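Rolow Transcript Compare, version 2
Review

Rolow takes two texts, the prepared remarks a press office sends out and the transcript of what the speaker said, and lines them up sentence by sentence. I ran it on a set of campaign speeches from February, 19 in all, most of them on sales taxes and price controls.

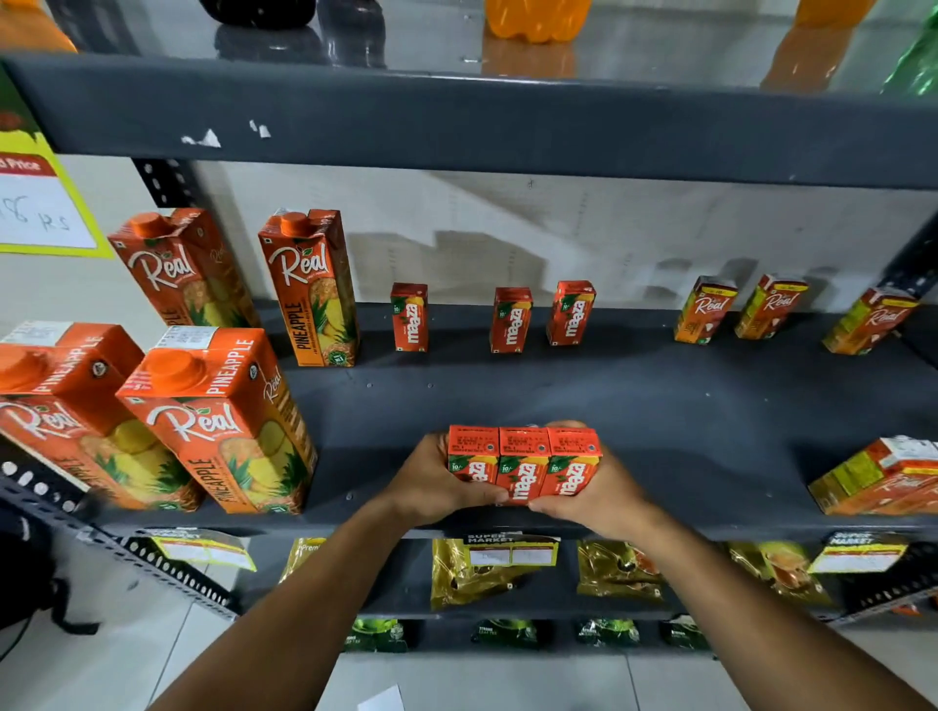
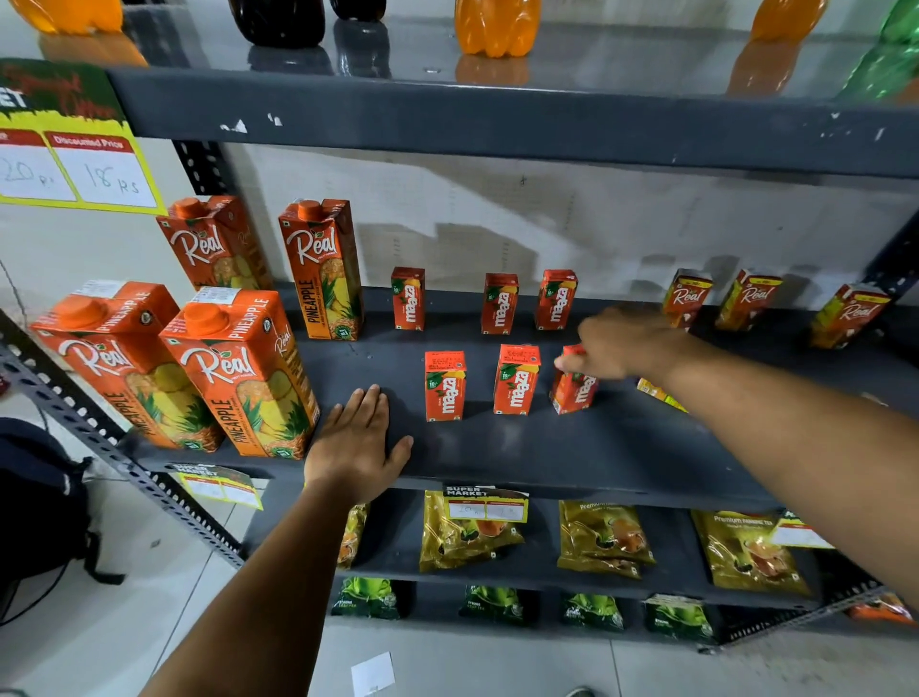

Alignment is the strong point. On a stump speech of 1,000 words it matched 91 percent of the sentences without help, and the ones it missed were mostly ad-libs. It handles reordered paragraphs well — Vitale, which I used before, treats a moved paragraph as a deletion plus an insertion. Numbers are weaker. One candidate's prepared text complained about the cost of a child's drink, the sort of small Maaza box that has "10/-" printed on it, and the delivered version said "ten." Rolow flagged this as a changed claim. It did the same with every spelled-out figure until I turned off strict matching, and then it let a real change in a budget total go by.

Dropped lines are shown in gray in the left column. Added lines go in the right column with a time stamp if the transcript has them. Applause notes are ignored by default, but crowd chants are not, and they clutter the output. The filter for them is under Sources, not Display.

Export is plain text or a table. The table keeps the sentence numbers, so it can be loaded into Renden for tagging. PDF input is poor: two-column releases come in scrambled, and I ended up pasting them by hand.

Worth having if you check speeches often. For one speech a month, Porkau does a plain side-by-side view and is easier to set up. Strict matching needs a separate switch for numbers before I would trust it on a budget address.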